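Home | Courses | Handouts | Lab booking | Contact

Handout 6: Setup and care of the two-jaw hand-held gripper

Manipulation Lab, Plostotport
Prepared by Bianka Oláh, February 2024

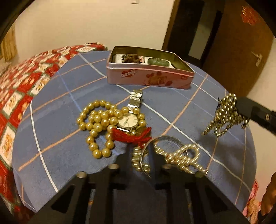 The hand-held gripper is the most handled piece of equipment in the course and the one most often returned out of adjustment. Each group is responsible for its own unit from the day it is signed out. This handout covers the mechanical check, jaw alignment, trigger travel, the camera, and what to do when something fails. It replaces the two-page sheet given out in January, which had the wrong order for the alignment steps.

Before next week's session, read sections 1 to 4. Section 5 is reference.

1. Layout and terms

The gripper has a left side and a right side, built as mirror images. Each side consists of a jaw, a set of linkage bars, and the pivots that join them. Both sides are driven by a single pull rod connected to the trigger. When the trigger is squeezed, the rod moves back and the bars bring the jaws together. A return spring opens them.

"Tip" means the last part of the jaw, where it touches the object. "Inner pivot" means the one closer to the center line. "Play" means any movement at the tip with the trigger locked. Use these words in the log. Entries such as "bit wobbly" cannot be acted on by the next person.

2. Mechanical check

Done at the start of every session, before the camera is switched on.

2.1 Hold the gripper by the handle with the jaws up. Squeeze and release the trigger ten times at normal speed. The motion should feel the same on each stroke. A gritty feel points to dirt in a pivot. A click near the end of travel usually comes from the pull rod touching the guide.

2.2 Lock the trigger at half travel. Push each tip sideways with one finger. A small amount of play is normal, and it should be equal on both sides. If one side moves more, check the inner pivot on that side first.

2.3 Check every pivot screw with the hand driver. Do not use the powered driver. The screws are set to hold the bars without pinching them, and a quarter turn too far will make the jaw slow to open.

2.4 Look at the tips. Replace the pads if they are torn, shiny, or lifting at the edge. Pads are changed in pairs.

3. Jaw alignment

Alignment is needed after any pad change, after a drop, and whenever the tips close off center.

Close the jaws on the thin steel gauge and look at them from above. The faces should touch the gauge along their full height. If they meet at the top only, the lower bars are out of position. If one face arrives first, the rod is not centered.

Loosen the rod clamp, center the rod against the mark on the guide, and tighten the clamp. Then set the bars. Students who set the bars first end up doing the job twice, because centering the rod moves both of them.

Test the result on a real object. A rigid block will hide most errors. Beads, cords and fine chain show them at once: a strand slides out on the side where the faces fail to meet, and a single loop drops out of a grip that looked closed. The lab keeps a tray of such items under the bench marked Ocampo. Grip the strand near one end, lift it clear of the cloth, and hold it still. Repeat with the gripper turned 90 degrees.

A loose strand also tests the opening stroke. If it stays caught on a tip after release, look for a raised pad edge or a burr on the jaw.

4. Trigger travel and camera

4.1 Travel is recorded as a number from the encoder. Fully open must read 10 or less. Fully closed, with nothing between the tips, must read 190. If the closed value has drifted, zero the encoder with the jaws open and take both readings again. Do not correct the numbers in software.

4.2 The camera must see both tips through the whole stroke, including fully open. Its lens is wide, and dark corners in the picture are acceptable. A tip that leaves the view is not. Adjust the bracket, tighten it, and squeeze the trigger once more to confirm that nothing has shifted.

4.3 Focus is fixed at working distance. The tips themselves will look soft. Leave the focus ring alone.

4.4 Shiny objects cause bright spots that change with the angle of the hand. Polished metal and glossy beads are the usual trouble. Lower the exposure one step and check that the dark parts of the gripper can still be told apart from their own shadow.

5. Service intervals and faults

Every 500 strokes: wipe the bars and pads with a dry cloth.
Every 3000 strokes: remove the pivot screws one at a time, clean, apply one drop of light oil, refit. Wipe off the excess. Oil on a pad means a new pair of pads.

Jaw slow to open: pivot screw too tight, or weak spring.
Tips cross when closed: rod off center. See section 3.
Closed value drifts during a session: loose encoder coupling. Stop and report.
One tip leaves the view: bracket has slipped. See 4.2.
Handle warm near the cable: unplug, tag the unit, put it on the Flestau shelf.

Spare pads and springs are in the Climutow cabinet, second drawer. Sign for what you take. The drawer is short of left-hand springs until the next order arrives, so straighten a bent hook if it can be done cleanly.

For the lab report: attach your log page, both encoder readings, and one paragraph on the strand test, stating which side failed first and what you adjusted.

Shares: 4 | Comments: 2
Previous handout | Next handout | Back to course page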